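Print this page | E-mail this entry

Packing bench notebook, November, kept by Juniper Pettigrew

Picking up where I left off before lunch. The Rulavo line has been doing the straight cartons for 2 months now, and what it leaves for us is the odd stuff, the gift boxes and mixed desk sets. Rokeya says her wrists are much happier but she misses the easy cartons, which used to give her a breather between the fiddly ones. I feel that too! The Handinlow order is 3,000 boxes and every one of ours is a fiddly one.

We spent the morning on the flowered cloth going over grips with the hand tools, Aivar watching and making notes for the next handling sheet.
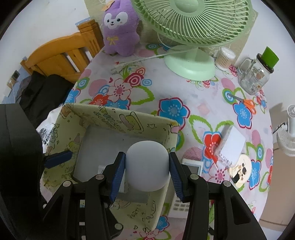
Round white piece over the doodle box, one pad each side.

Rounded things want the pads level with each other, so please don't pinch high (I keep doing it). Demetrius asked whether the people who work out the grips will get the new pay grade, or only the ones who look after the line. Fair question, and I promised to take it upstairs. I'd also like us to rotate every 2 hours, with a proper turn at the line for anyone who wants to learn it.

Flat things are slower going. A remote among chargers and small boxes asks for a lot of thought about which side to come in from, and I'd sooner we wrote that down in our own words than had it handed to us.

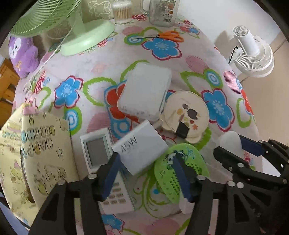

Remote, 45W box and green mat, pads in close.

Still to do: ask Svetozár for the Drakance pad settings, and find Rokeya a taller stool.

Recent entries
Yazzie cartons, second try
Who resets the line at night?
Handling sheet, draft 5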